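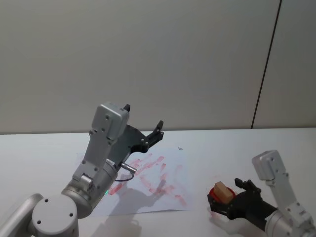 Lists > Sadthorpe Paper > Tables and lighting > Re: white table, white paper

Aug 11, 2018
Posted by reseck_papers

On the Sadthorpe Paper list, a member wrote:

> We are about to replace the table in our folding room and I have been
> told to get opinions before we order. The old one is brown and chipped
> and has a dip in it. Most of us want white. Two people say white is a
> mistake because you lose the edge of the sheet and start folding crooked.
> The wall behind it is off-white too, if that matters, and we are not
> going to repaint.
>
> Does anybody work on a white top every day? Does it bother you? And how
> do you keep it looking decent? I would also like to know whether people
> square the sheet to the table edge before they start or just put it down
> any which way. We have had words over this.
>
> Budget is small. We can go up to 200 dollars for the top. We already
> have legs.

We have had a white top at Reseck since June of last year, against a light gray-white wall, so I can answer most of this.

First question. Yes, white paper on a white table is harder to see. How much harder depends almost entirely on the light. With the ceiling lights on and nothing else, the light comes from everywhere and a thin sheet throws no shadow to speak of. You find the edge by feel. With a lamp set low on one side, there is a thin gray line along the far edge of the sheet and that is plenty to fold by. We have two clamp lamps and normally use one. If you turn on both, from opposite sides, you are back where you started.

Weight matters too. Copy paper is the worst. Anything heavier has enough of an edge to catch the light, and a sheet that has been folded once and opened again won't lie quite flat anyway, so it shows up fine. The trouble is really only with the first fold on a fresh sheet.

A couple of our folders never got used to it and put down a piece of dark card under their work. That's fine. Cut it larger than the paper by a couple of fingers on each side. Ours is 19 inches square and that covers everything we do except the big maps. I would try this before giving up on white, and the two people in your group who are against it could have a card each.

The wall I would not worry about. Pale wall and pale table together do make the room brighter, and on a cloudy afternoon you notice it. Our wall is in panels, with a dark seam between two of them, and I have caught myself using that seam as a reference for what's straight. Don't do that. It isn't a good guide for anything on the table.

On squaring the sheet: we don't, and I think it's a waste of effort for folding. You are lining up paper with paper, corner to corner or edge to edge, and the table has no part in it. I put mine down a little turned, because my forearm comes in at an angle and that's where the sheet ends up. If you force it parallel to the table you just twist your wrist. Cutting is another matter. If you are trimming a stack against a fixed guide, then of course it has to be square to the guide. Maybe that's where your argument comes from -- some people came to folding from the cutting side and brought the habit along.

For scoring I do turn the sheet so the line runs away from me. Again, nothing to do with the table edge.

Now the table itself. Ours is an Ikeo top, plain white, matte. We had a glossy one on loan for a few weeks before that and sent it back. The lamp reflected in it and a sheet of paper would slide if you breathed near it. Matte is better on both counts. It does hold pencil marks more, and if somebody drags a metal ruler across it you get a gray streak that looks like a scratch. It usually isn't one. A damp cloth with a drop of dish soap takes it off, and for the stubborn ones we use a white vinyl eraser. Don't use the green side of a scrubbing sponge. We have a shiny patch near the left end from that and it's not going away.

Dry it completely afterward. I wiped it down one morning and set out a stack too soon, and the bottom few sheets cockled.

Glue: keep it off. We have a separate board for pasting and it lives under the table. If glue does get on the top, let it dry and lift it with a plastic scraper. Skov make a decent one, though an old store card works about as well.

Bone folders leave no mark that I have noticed. Knives obviously do. We have a rule that the cutting mat comes out before the knife does, and it has been broken once that I know of.

You didn't ask about height but you should think about it since you have legs already. A new top may be thicker or thinner than the old one. Ours came out a little lower and people who fold standing up complained about their backs. We put blocks under the legs. It wobbled, and we folded up card and stuck it under one block, and it has been like that ever since.

Also check the top for flatness before you take it home, if you can. Lay a long straightedge across it both ways and look for light underneath. Your old one had a dip so you know what that does to a long crease. The second Ikeo top we looked at had a bow in the middle you could feel with your palm.

On budget, you should be fine. We paid less than you have to spend, and that included the lamps. I don't have the receipt in front of me.

One last thing about wear. We keep a tally sheet by the door for paper orders, and by the end of last month it was up to 1,937 sheets over that table. Apart from the shiny patch and a nick on the front edge it looks much the way it did. The brown one before it looked bad from the day we got it, so I can't really compare.

If your group is still split, put a sheet of white poster board over the old table for a week with one lamp on the side. It costs next to nothing. The dip will still be there, but you will find out whether the color bothers anyone.

I have the cleaning notes typed up on one page and can send them to the list if there's interest. They need some corrections first, the part about solvents is wrong.

Reseck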